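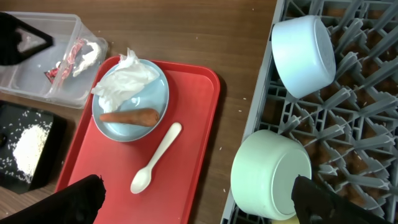

*Figure 3. Bussing station as seen from the wrist camera: tray, plate, scrap container and dish rack.*

## 3. Planning the station before ordering

Complete this section before you submit the Zomarex order form. Parts cut to your table size cannot be returned.

1. Measure the clear tabletop. The standard layout needs a depth of 503 mm. Measure between fixed edges, with nothing overhanging.
2. List every item the station will handle. Plates, bowls and spoons go on separate lines. Soft waste, such as paper napkins, also gets its own line.
3. Mark each line "rack," "scrap" or "leave." Items marked "leave" need no finger set and should not be priced.
4. Pick a dish rack with upright pegs. Check the peg spacing against your thickest bowl rim.
5. Enter the costs in the worksheet:

| Item | Unit cost (USD) |
|---|---|
| Finger set, pair | 376 |
| Wrist camera with cable | 988 |
| Arm mount and controller, Katholm pattern | 3,955 |

6. Add freight from the Pekport depot. Freight is quoted per crate - request the quote before the order is approved.

> **Note:** The MacKinnon table clamp fits tops up to 40 mm thick. Thicker tops need the long bolt kit, ordered separately.

> **Caution:** Loose food such as cooked rice can scatter onto the tabletop between the trays and the rack. Budget for wipe-down time at each shift change. Do not count this time as run time.

7. Order one spare finger set for each arm. Lead time on finger sets is longer than on the arm itself.
8. Keep a copy of the item list with the worksheet. You will need it again in Section 4, when setting the grip force for each line.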